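Skesteo Forum für Motorrad und Roller
Fragen und Antworten > Technik > Motor und Vergaser

Motorrad ruckelt bei konstanter Fahrt, nach dem Winter, was soll ich zuerst prüfen?

Gefragt am 2018-08-08

Guten Tag an alle,

ich fahre eine ältere Maschine mit zwei Zylindern und zwei Vergasern, Baujahr ist noch aus der Zeit vor der Einspritzung. Ich habe sie im Frühling gekauft, der Vorbesitzer hat gesagt, dass sie einen Winter in der Garage gestanden hat. Ich vermute inzwischen, dass es mehr als ein Winter war.

Das Problem ist folgendes: Kalt startet sie gut, mit Choke sofort. Im Stand läuft sie ein bisschen unruhig, aber sie geht nicht aus. Wenn ich kräftig Gas gebe, zieht sie sauber durch. Aber wenn ich in der Stadt mit gleichmäßiger Geschwindigkeit fahre, also wenig Gas, dann ruckelt sie. Es fühlt sich an, als ob jemand immer kurz den Zündschlüssel dreht. Im dritten Gang ist es am schlimmsten.

Was ich schon gemacht habe:

Zündkerzen neu (die richtigen nach Handbuch)
Luftfilter neu
Tank leer gemacht und frisches Benzin getankt
Batterie geladen, die Spannung ist in Ordnung

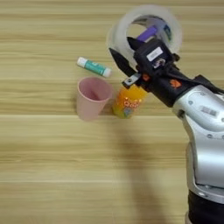
Was ich noch nicht gemacht habe:

Vergaser ausgebaut
Ventilspiel geprüft
Ansaugstutzen angeschaut (nur von außen, da habe ich nichts Auffälliges gefunden)

Ein Bekannter meinte, ich soll einen Vergaserreiniger in den Tank schütten und lange Strecke fahren. Ein anderer meinte, es ist die Kette. Die Kette hat wirklich ein bisschen zu viel Durchhang, aber kann das so starkes Ruckeln machen? Ich möchte nicht alles auf einmal zerlegen, weil ich das Motorrad für die Arbeit brauche und die Werkstatt Gündoğdu, wo ich sonst hingehe, erst in ein paar Wochen wieder Termine hat.

Werkzeug habe ich ein normales Sortiment, Drehmomentschlüssel auch. Synchronuhren habe ich keine.

Vielen Dank im Voraus und entschuldigen Sie bitte meine Fehler, Deutsch ist nicht meine Muttersprache.

3 Antworten

Antwort 1 (vom Fragesteller als hilfreich markiert)

Guten Tag,

ich schreibe auch nicht in meiner Muttersprache, also wir werden uns sicher verstehen.

Ihre Beschreibung passt sehr gut zu einer verschmutzten Leerlaufdüse. Ich erkläre kurz, warum. Bei wenig Gas bekommt der Motor sein Benzin fast nur durch das Leerlaufsystem. Die Bohrung in dieser Düse ist sehr klein, und altes Benzin hinterlässt dort einen Belag, der wie Harz ist. Bei viel Gas arbeiten die Nadel und die Hauptdüse, die sind größer, und darum zieht Ihre Maschine oben sauber durch. Der Choke gibt zusätzlich Benzin, darum startet sie gut. Mit frischem Benzin allein geht dieser Belag meistens nicht weg.

Bevor Sie die Vergaser ausbauen, würde ich aber zwei Sachen prüfen, die wenig Arbeit machen.

Erstens die Kette. Spannen Sie sie nach Handbuch und messen Sie an mehreren Stellen, denn eine alte Kette ist oft ungleich gelängt. Man stellt sie an der strammsten Stelle ein. Eine lose Kette macht das Ruckeln nicht, aber sie macht es viel stärker spürbar.

Zweitens die Ansaugstutzen. Lassen Sie den Motor im Leerlauf laufen und sprühen Sie ein wenig Wasser mit einer Blumenspritze auf den Gummi zwischen Vergaser und Zylinderkopf. Wenn die Drehzahl sich ändert, zieht er dort falsche Luft. Viele nehmen dafür Bremsenreiniger oder Startspray, das empfehle ich bei einem heißen Auspuff nicht. 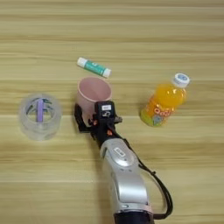
Wenn beides in Ordnung ist, dann müssen die Vergaser heraus. Bei meiner Arel, die auch zwei Vergaser hat, habe ich für das erste Mal einen ganzen Nachmittag gebraucht. Das Schwierigste war nicht das Reinigen, sondern die Vergaserbatterie wieder in die harten Gummis zu bekommen. Wärmen Sie die Gummis mit einem Haartrockner, das hilft sehr.

Meine Reihenfolge ist so:

1. Benzinhahn schließen, Tank abnehmen, Schwimmerkammern über die Ablassschraube leeren. Fangen Sie das Benzin auf und schauen Sie, ob Schmutz oder Wasser darin ist.

2. Schellen lösen, Luftfilterkasten nach hinten schieben, Züge aushängen. Machen Sie vorher Fotos von den Zügen und von allen Schläuchen. Ich habe das beim ersten Mal nicht gemacht und habe dann lange überlegt, wohin ein kleiner Schlauch gehört.

3. Schwimmerkammern abschrauben. Die Schrauben sind weich, bitte einen genau passenden Schraubendreher nehmen. Bei vielen japanischen Vergasern sind es keine Kreuzschlitzschrauben nach der üblichen Norm, sie sehen nur so aus.

4. Leerlaufdüse und Hauptdüse herausdrehen und gegen das Licht halten. Durch die Leerlaufdüse muss man einen sauberen runden Punkt sehen. Nicht mit Draht durchstechen! Das Messing ist weich und die Bohrung wird größer. Ich lege die Düsen in Reiniger, mindestens 30 Minuten, und blase sie dann mit Druckluft aus.

5. Die Gemischschraube zuerst vorsichtig ganz hineindrehen und dabei die Umdrehungen notieren, dann erst herausnehmen. Für jeden Vergaser extra notieren, die Werte sind oft verschieden. Unter der Schraube sitzen eine Feder, eine kleine Scheibe und ein O-Ring. Der O-Ring bleibt gern im Kanal stecken.

6. Alle Kanäle mit Vergaserreiniger durchsprühen. Schutzbrille tragen, der Strahl kommt manchmal aus einer ganz anderen Öffnung wieder heraus. Gummiteile und Membranen vorher entfernen, sie quellen sonst auf.

7. Dichtungen der Schwimmerkammern neu machen. Einen Satz habe ich über den Versand Ikico bestellt, er hat gut gepasst. Für Ihr Modell müssen Sie natürlich selbst vergleichen.
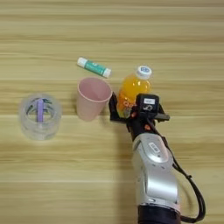
8. Zusammenbauen, Schwimmerstand kontrollieren, einbauen. Das Spiel der Gaszüge einstellen und den Lenker nach links und rechts ganz einschlagen. Die Drehzahl darf sich dabei nicht ändern.

Zur Synchronisation: Wenn Sie die beiden Vergaser nicht voneinander trennen, bleibt die Einstellung ungefähr erhalten, und Sie können erst einmal fahren. Später sollte man es trotzdem mit Uhren machen. Vorher gehört das Ventilspiel geprüft, sonst stellt man auf falsche Werte ein.

Noch eine Frage: Bei welcher Drehzahl ist das Ruckeln? Wenn es nur unter 2000 Umdrehungen im dritten Gang kommt, dann fahren Sie vielleicht einfach zu niedertourig. Zweizylinder mögen das oft nicht, auch wenn alles sauber ist.

Viele Grüße

Kommentar vom Fragesteller:
Vielen Dank für diese ausführliche Antwort! Das Ruckeln ist auch bei höherer Drehzahl da, also daran liegt es wohl nicht alleine. Die Kette habe ich gestern Abend gespannt, es ist ein wenig angenehmer geworden, aber nicht weg. Die Probe mit dem Wasser mache ich am Wochenende. Muss der Luftfilterkasten ganz heraus?

Kommentar vom Verfasser der Antwort:
Bei den meisten genügt es, wenn man die Schrauben löst und ihn ein Stück nach hinten drückt. Bitte nicht mit Gewalt. Manchmal ist noch eine Schraube unter der Seitenverkleidung, die man leicht übersieht.

Antwort 2

Reiniger in den Tank und Autobahn. Hat bei mir im Juni auch geholfen. Vergaser ausbauen kann man immer noch.

Kommentar zu Antwort 2:
Kann bei leichtem Belag helfen, das stimmt. Wenn die Düse ganz zu ist, fließt aber auch kein Reiniger durch. Bitte die Dosierung auf der Flasche beachten, mehr ist hier nicht besser.

Antwort 3

Ich möchte noch etwas ergänzen, was in der ersten Antwort fehlt. Prüfen Sie bitte auch die Kerzenstecker und die Zündkabel. Ich hatte ein sehr ähnliches Ruckeln und habe zuerst die Vergaser gereinigt, sogar zweimal. Danach war es immer noch da. Am Ende war es ein Kerzenstecker, bei dem der Widerstand innen defekt war. Man kann das mit einem einfachen Multimeter messen. Üblich sind 5 Kiloohm, auf dem Stecker steht meistens der Wert. Bei mir hat das Gerät über 30 angezeigt, und der Wert hat sich verändert, wenn ich am Stecker gewackelt habe.

Die Kabel kann man an der Seite vom Stecker ein kleines Stück kürzen, wenn das Ende grün geworden ist. Der Stecker ist meistens nur aufgeschraubt. Vorher schauen, ob das Kabel danach noch lang genug ist.

Schauen Sie auch die Kerzen an, obwohl sie neu sind. Nach einer Fahrt mit wenig Gas den Motor mit dem Killschalter ausmachen, abkühlen lassen und herausdrehen. Wenn eine Kerze sehr hell ist und die andere braun, dann wissen Sie schon, an welchem Zylinder Sie suchen müssen. Wenn beide hell sind, passt es eher zu den Leerlaufdüsen oder zu falscher Luft.

Und der Tankdeckel: Die Belüftung kann verstopft sein. Das merkt man aber eher nach längerer Fahrt, nicht sofort. Beim nächsten Ruckeln anhalten, den Deckel kurz öffnen und hören, ob es zischt.

Kommentar vom Fragesteller:
Das mit dem Stecker messe ich zuerst, ein Multimeter habe ich da. Ich schreibe hier, wenn ich mehr weiß.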